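July 26, 2025
Mihret Dinsa

3. Collecting the demonstrations

I'll start with the part of the project that ate most of our time, which was getting enough decent examples of a gripper picking up, carrying and setting down ordinary grocery items. The model itself (Section 4) is fairly small and not very fancy. Whatever it does well, it learned from the data in this section, and whatever it does badly I'm inclined to blame on the data too, and so on me, as I recorded a good chunk of it.

We called the set Rukunum. It has 1,711 demonstrations in it after cleaning, all of them teleoperated, spread over drink cans, small boxes, jars and a few soft packets. Cans are by far the biggest group. I like cans for this work! They're cheap, they come in the same shape with wildly different colours and print, and the lid is a shiny disc that makes life miserable for any vision system that has got too comfortable with matte objects. If a policy can cope with a metal lid throwing half the kitchen back at the camera, I feel a bit better about everything else.

3.1 Set-up and operators

Each operator drove the arm with a hand controller we built in-house and named Vullel (the name stuck from a whiteboard, don't ask). It passes along position, orientation and a squeeze value for the fingers. We recorded joint angles, finger opening and the wrist camera view. There was a second camera up on a post for the first few weeks, but I dropped it from training because the operators kept leaning into it and I got tired of sorting out which episodes were spoiled.

People took a while to get the hang of it. Our rule was that your first 75 episodes were practice and went in the bin no matter how good they looked. That sounds harsh, and a couple of folks grumbled, but early episodes have a stop-and-go rhythm that the model picks up with great enthusiasm. We trained once with the practice runs left in and the arm hesitated over every single can like it was choosing a melon.

After practice, each session ran for as long as the operator felt fresh. I didn't set a quota. I'd tried one in April and what I got was a pile of rushed grasps near the end of every session, so out it went.

3.2 Objects, surfaces and clutter

I wanted the carrying and placing to happen near other things, as they would on anybody's counter. So we mixed up what the cans stood on: bare benchtop, a tray, a towel, and a slatted bamboo rack that turned out to be my favourite. The rack is awkward in all the right ways. The gaps go bright or nearly black depending on what is under them, the slats make strong parallel lines running across the view, and a can set down carelessly can catch its rim on a slat and wobble. Figure 3 gives the wrist view with a green can in the fingers and the rack behind it.

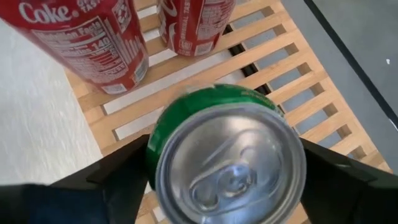
Figure 3. Wrist camera view of a green can held by the gripper, lid toward the camera, with two red Coca-Cola cans standing on the bamboo rack.

A few things about that view matter for training. The held can takes up a lot of the lower middle, and it hides plenty of whatever is beneath it. The cans on the rack are only partly visible, so the network has to work from pieces: the lower half of one can, a stretch of nutrition panel on the other. And the top edge of the green can's body is a little soft with motion blur. I went back and forth on blur for ages. My first instinct was to filter it out, and I even wrote the script, but the arm will be dealing with blurry views when it's running on its own, so it seemed daft to train on nothing but crisp ones. Blurred frames stayed in.

Printed text on the cans was another worry. A label reading "ORIGINAL TASTE" down one side is a lovely strong feature, and a lazy network will latch onto it and then fall apart the moment somebody turns the can. We asked operators to give every can a twist between episodes. They mostly remembered. For the ones who didn't, I have a check that compares the opening frames of back-to-back episodes and flags any pair that look too much alike, and those got reshot.

3.3 Labelling and cleaning

Every episode was tagged with the target object, the surface it started on, and a plain sentence saying what the operator was trying to do ("pick up the green can", that sort of thing). We let people write the sentence in their own words before they began. I thought this would be a mess, and it was, but a useful one. One operator called everything a tin, another wrote "pop can", and the language side of the model is sturdier for having seen both.

We had roughly 2,000 episodes before cleaning. The ones we threw out fell into a handful of groups: dropped controller signal, the wrong object tagged, an operator stopping halfway to answer the phone, and near-duplicate starts that never got reshot. I kept failed grasps if the operator recovered and finished the job. Those are gold, frankly. A policy that has only ever seen clean pickups has no idea what to do when a can slides, and it just sort of carries on with empty fingers, looking very sure of itself.

I did the first pass by eye and then did it again a fortnight later without looking at my earlier notes. Where the two passes disagreed, the episode got a third look with the operator sitting beside me. It's slow, and I wouldn't want to do it for a set ten times this size, but I learned more about the task from those sessions than from any of the loss curves.

3.4 What we held back

We set aside 128 episodes for testing and kept them out of training and tuning altogether. I picked them by session, so that no test episode shares a sitting with a training one. Splitting at random gave much prettier numbers in an early run, and I didn't believe them for a second: same operator, same lighting, same can a few centimetres over. The held-back sessions include some on the bamboo rack and some on the towel, and the breakdown by surface is given with the results in Section 5.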